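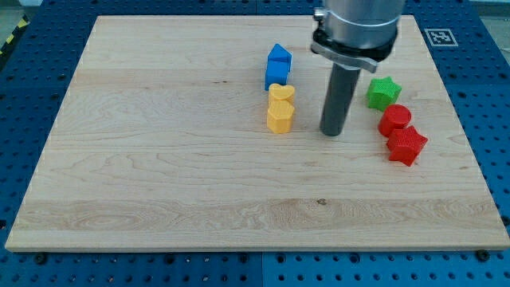

Re: Kodimari 30 A ESC, desync on punch-out

On 6/26/19, Aurelia Oberholzer wrote:
> Quad yaws hard at full throttle, one motor only. Swapped the
> motor, same result. Timing is at the default. Is it the ESC?

Probably the settings. I had the same on two Dzene builds, 852 g all up. Raise motor timing one step and set demag compensation to high. Then check the ramp-up power – the Presthorpe firmware ships with it too high for props this heavy.

If it still desyncs, solder a low-ESR cap across the battery pads and send me the log. Sample the gyro at more than 800 Hz or the log won't show much.

Elisa Longo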